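Simulated kitchens and the Atallah result
Forum > Methods > 3 replies

florkside_ben
The Atallah write-up says 132 of 150 simulated kitchen runs passed. Am I the only one who doubts it carries over to a real kitchen?
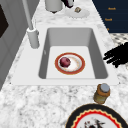
Hisimeck
Thread moderator
Fruit on a plate in a sink is a fair test. My gripe is that all 150 runs share 19 layouts, so the policy may just know the rooms.

ploltonberg9
Disagree. They held 9 layouts back.

Hisimeck
Held back, yes, but built from the same parts. Swap a window colour and they call it new.

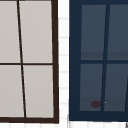

I'd want the score split by layout before I believed any of it.

florkside_ben
Same. I've asked for the logs.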